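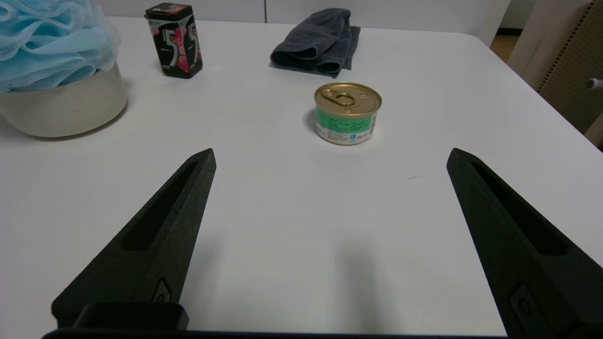

Anouk De Graaf wrote under my July post that any demo kit is fine as long as you record enough episodes, and that I fuss too much over hardware. Maybe. I've now put 200 episodes through the Prurley collection kit and I'm still fussing.

The pitch is simple. You steer the arm, the kit logs what the wrist and head cameras get, and you train on the result. Prurley says an afternoon is plenty for one task. My afternoon gave me 40 usable episodes, and I threw out 6 more where the two video streams had drifted apart. The log viewer flagged none of them. I found them by eye, which got old fast.

The wrist view is the good part. Both fingertips stay in the shot, so you can judge the gap before you commit to a grasp.

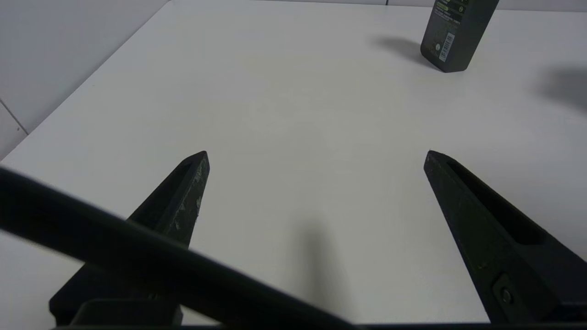 Wrist view, fingers open. Scuffs near the left tip.

Soft stuff is where I stopped believing the brochure. Cans and boxes, sure. A thin plastic bag bunches up differently every time, and the default "success" button takes your word for it. Two people labeling the same clip will disagree.
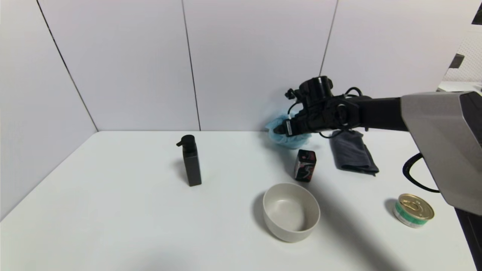

Light blue bag in the grip, head camera.

The export to Staltitton format works, but I had to rename the action fields by hand. The manual covers this in 4 lines, one of them wrong.

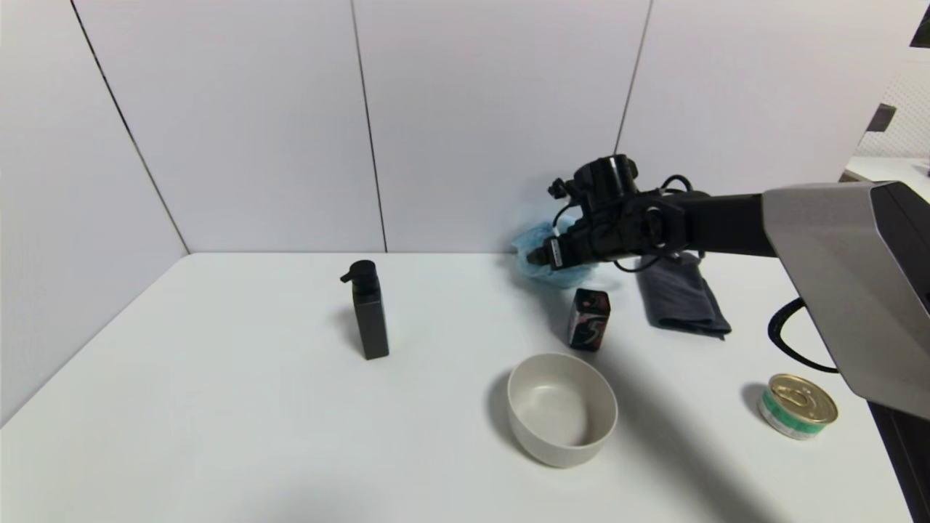
Hendrik Mulder replied that I should log the failed grasps too and let the model sort it out. Fine, but then the kit needs a way to tag them, and the only tag it has is "discard."

Three stars out of five. I'd rent it before buying.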